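Friday, May 13, 2022
Finish tests, bench tops for Dernthorpe

Second coat on the Holex panels had cured by this morning, so started the rub tests. 1000 double rubs per panel, dry cloth first, then the damp one. Panel 4 dulled at 770 and I stopped it there. The rest went the full count with no change I could see under the lamp.

Gloss readings taken before and after, three spots each, written on the back of each panel in pencil. Please don't sand the backs.

Stain tests next: tea, vinegar, cooking oil, red ink. Left covered for 19 hours under watch glasses. Tea and vinegar wiped off clean. Oil left a faint ring on the panels with one coat only. Ink marked everything, same as in October, and I don't think any of these varnishes will stop it.

The Coltside tin is nearly empty and has skinned over. Strained what was left through a stocking and got 96 ml, enough for one more panel – not enough for a repeat. Have asked Navarro for a fresh tin from the same batch if they still have one.

Humidity in the back room was up again. Drying times on the sheet are longer than the tin says, so don't compare them with last year's.

To do: recut the short panels, find the missing watch glass, try a thinner first coat on end grain. Old varnished boards still need sorting into strip and keep. Dark marks go in the strip pile unless they are only in the varnish.
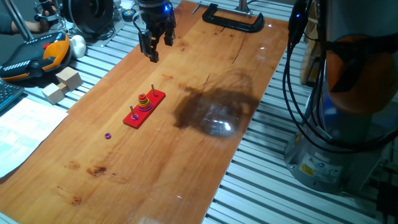

Varnished board, dark staining towards one end, fine cracks along the grain.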